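Wash Your Jeans Less, and Keep Them Longer

A pair of faded jeans has usually been washed far more often than it needed to be. 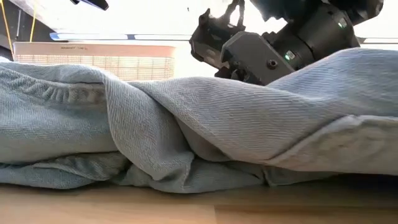
The habit we got from the hamper

I grew up in a house where anything worn once went into the hamper. Shirts, socks, pants, all of it. My mother ran the machine every night after supper, and I carried the habit with me when I moved out. For years I washed my jeans after every wearing and bought new ones when the old ones gave out, and I never connected the two.

Denim was work clothing first. It was made to be worn for days in a row by people who had a lot more dirt on them than I do. I sit at a desk. My jeans pick up a little dust and some crumbs. Putting them through a full cycle with hot water and a cup of detergent is a strange answer to crumbs.

I now wash a pair after ten wearings or so, or when it is dirty. If there is a spot, I wipe the spot. If they smell stale, I hang them by an open window overnight. I have lived this way for five years and have had no complaints, and my coworkers are not shy people.

What the machine does

Urszula Pietrzak ran the alterations counter at Howlader, the dry cleaner on my street, until it closed last November. I once brought her a pair with the inner thigh gone and blamed the maker. She turned them inside out and asked how often I washed them, and then how I dried them. She thought the dryer had done as much harm as the walking. The lint in the trap, she said, was my pants.

She charged me $23 for the patch. I paid $40 for the jeans, so I could have thrown them out and not felt too foolish. I still wear them on weekends.

The case against me

My friend Rezaul Samarakoon thinks this is all an excuse for laziness. He points out that skin oil and sweat get into cloth and wear on it too, and he is right about that. Someone who cooks on a line or frames houses should wash far more often than I do. So should anyone who is sick, or who shares a small apartment with a person who minds.

My quarrel is with the automatic wash, the one done only because the clothes touched the floor. A washing machine is an easy place to put things we don't feel like folding. I have washed clean pants many times to avoid deciding whether they were clean.

What I would ask of the makers

Care labels could help. Most of mine give a water temperature and say nothing on how often. A line reading "wash when dirty" would cost no more to print. I would also like stores to sell plain patches next to the jeans, at the same counter, so that mending is as easy to buy as a replacement.

Until then, check the knees and the seat before you start a load. If they look fine, hang them up.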